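2026-03-29

Second full day on the Bekside minutes. Slept badly, started early, kept the window shut because of the wind.

The index is still the problem. I had assumed that the entries could be sorted by surname and left at that, but the town clerk before 1880 wrote the same family three ways, sometimes on one page. Ammann, Amman, Aman. If I sort strictly by spelling, a reader looking for one person has to check three places and has no way of knowing it. If I merge them, I am making a claim about identity that the book does not make. Provisional rule: one main heading in the most frequent spelling, variants in parentheses after it, and a see-reference from each variant. Where two people could be meant, they stay separate and get a question mark. It costs space but it can be checked.

Went through the letter B under the new rule before lunch. It took longer than I wanted. Most of the time went into boundary disputes, where the same strip of land is called by the owner's name, then by the tenant's, then by the name of whoever last complained about it. I have been indexing these under the land and not the person. I am less sure of that now. Someone tracing a family will miss the dispute entirely, and disputes are where the families say the most.

Page count stands at 927. The printer's limit for a single volume in the Skundeck binding is 1000, index included. So the index has 73 pages if nothing else moves, and something always moves. The preface is not in the count because it is not written. Emlyn Nicholas wants a map as well, folded, which the binder treats as a separate job with its own price.

Tried setting the index in two columns at a smaller size. It fits, with a little to spare, but the page numbers run together when an entry has more than a line of them. Three columns is worse: long headings break after nearly every word, and the indents for subheadings eat what is left. Went back to two and put subheadings in run-in style, separated by semicolons. Uglier, shorter. Saved both versions so that I can look at them again after a few days without staring at them in between.
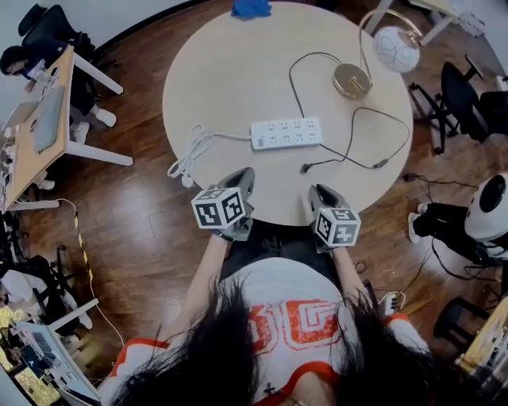
Wai-kit Tang wrote that run-in subheadings are fine up to five or six and unreadable after that, and that the entry for the mill should be broken into lines whatever it does to the length. I looked at the mill entry again. It has far more than six. Broken into lines it takes most of a column, but it can be read, and the run-in version cannot. So the rule becomes mixed: run-in for short entries, set out for long ones. I dislike mixed rules because every borderline case has to be argued, but I can put the cutoff at six and stop arguing.

Afternoon on dates. The minutes give the meeting date at the top and then refer to earlier meetings as "the last" or "the last but one," which is useless in a printed edition. I have been adding the real date in square brackets. Found two places where the bracketed date was wrong because a meeting had been held and not minuted. The only evidence is a bill for candles in the accounts. Corrected both and added a note. There may be more, and the only way to find them is to set the accounts next to the minutes for the whole run, month by month. That is a week I had not planned for.

Yi-chun Hsueh has the accounts on loan until June. Wrote to ask whether I can have the first volume sooner, or at least photographs of the candle and firewood bills. The firewood would do as well as the candles for the winter meetings — they paid for both by the evening.

Small things. The long s is being modernized throughout, but I found it kept in the headings of the first section, so those need to be redone. "Ditto" is inconsistent: spelled out in some lists and as two marks in others. Leaving that as the clerk has it. The abbreviation list needs an entry for "inst." and one for "ult."

Walked to the post office before it closed. Bought stamps and a ream of the cheaper paper for proofs. The printer here does not like it and pulls two sheets at a time, so pages have to be checked as they come out.

Tomorrow: letter C, then the mill entry in its final form, then the long s in the headings.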